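Skameo Dual-Arm Kit: Frequently Asked Questions

Last reviewed in February. Applies to kits shipped with the second-generation wrist bracket. For older kits, see the archive page.

GENERAL

What is included in the kit?
Two arms with parallel grippers, the base plate, a head camera on a short mast, the controller box, two power supplies, a cable set, and a bag of fasteners. The computer, the mobile base and the emergency stop pendant are sold separately. The full packing list has 141 line items and is printed inside the lid of the shipping crate.

Is the kit assembled on delivery?
Partly. The arms come assembled up to the wrist. The grippers, brackets and camera mast are fitted by the customer. Allow one working day for a first build.

Who makes it?
Zostis designs the arms and writes the software. Brodulside handles sales, spare parts and repairs in North America.

Can I buy a single arm?
Yes, but the bimanual tasks in the sample library will not load with one arm connected. The controller checks for both at startup.

What does the kit cost?
The base configuration is $2,161 before shipping and tax. Educational pricing is available on written request. Quotes are valid for 60 days.

HARDWARE

Which objects can the grippers hold?
Soft goods, small boxes, bottles, hand tools and similar items that fit between the fingers at full opening. The fingers taper toward the tip, so thin or flat objects should be approached tip first. Heavy objects should be taken with both arms. Payload figures are in the datasheet and assume a bent elbow. Do not test payload at full reach.

Can I replace the fingers?
Yes. Each finger is held by 2 screws. Printable finger files are in the download area. After any change in finger length, rerun the gripper calibration and update the tool offset, or the arm will stop short of the object or press into the surface under it.

The motor connector at the wrist works loose. What should I do?
Power off first. Reseat the connector until the latch clicks, then check that the cable has slack through the full wrist rotation. A loose connector is nearly always caused by a cable tied too tightly at the forearm. Move the cable tie one slot toward the elbow. If the latch is broken, order a replacement lead. Do not glue the connector.

Is tape acceptable on the wrist bracket?
For cable management or edge protection, yes. Tape must not cover the screw heads or the vent side of the motor housing. A cracked bracket should be replaced, not taped.

Can the arms be mounted on a mobile base?
Any base that meets the bolt pattern and the tip-over limit in the manual can be used. We test with the Işık base. Other bases need their own driver, and we do not write drivers on request.

SOFTWARE

Which operating systems are supported?
The controller software runs on current long-term support releases of Ubuntu. Windows can be used for viewing logs only.

Does the kit learn new tasks from demonstration?
Yes. The operator drives both arms with the leader handles, the software stores joint positions and camera video, and a policy is trained from those recordings. Training on the kit computer is possible but slow. Most customers copy the recordings to a separate machine.

How should I place the work for household tasks such as laundry?
Put the basket low and centered between the two arms, close enough that both grippers reach it without full extension. Keep the rim below the fingertips at the ready position. Clothing that contrasts with the basket is easier to segment. Route loose floor cables outside the drive path before any run on a mobile base.

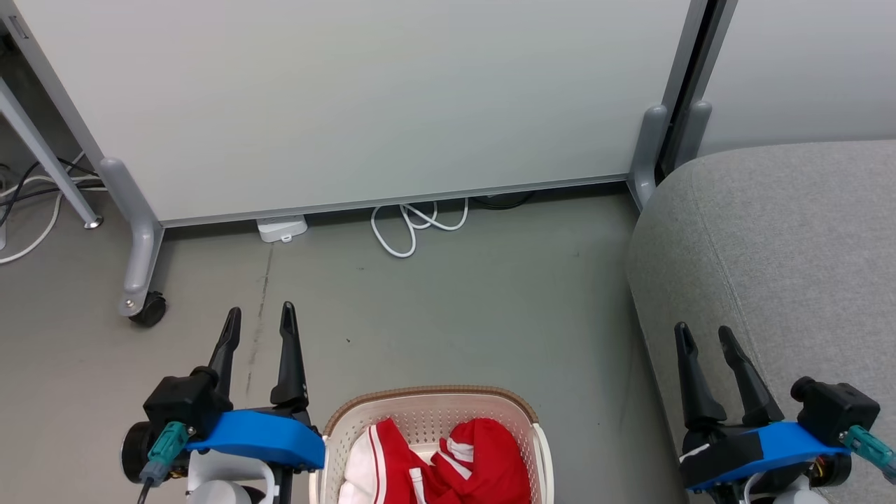 Laundry basket between the two grippers, head camera view.

Why does the policy miss fabric at the bottom of the basket?
Two common causes. The head camera may be tilted too far up, which leaves the basket at the lower limit of its view. Or the recordings contain only full baskets. Tilt the camera down by a few degrees and add recordings with one or two garments left.

SUPPORT

How long is the warranty?
One year on arms, motors and controller. Fingers, tape, cable ties and printed parts are treated as consumables.

How do I request a repair?
Send the serial number, the log archive and a short description of the fault through the Brodulside service form. Do not ship an arm without a return number. Repair questions are assigned to Abdelilah Bouazza, who will reply with the number and packing instructions.

Can I return an opened kit?
Within the return period, if the motors have not been powered. Powered kits can be exchanged for a fault only.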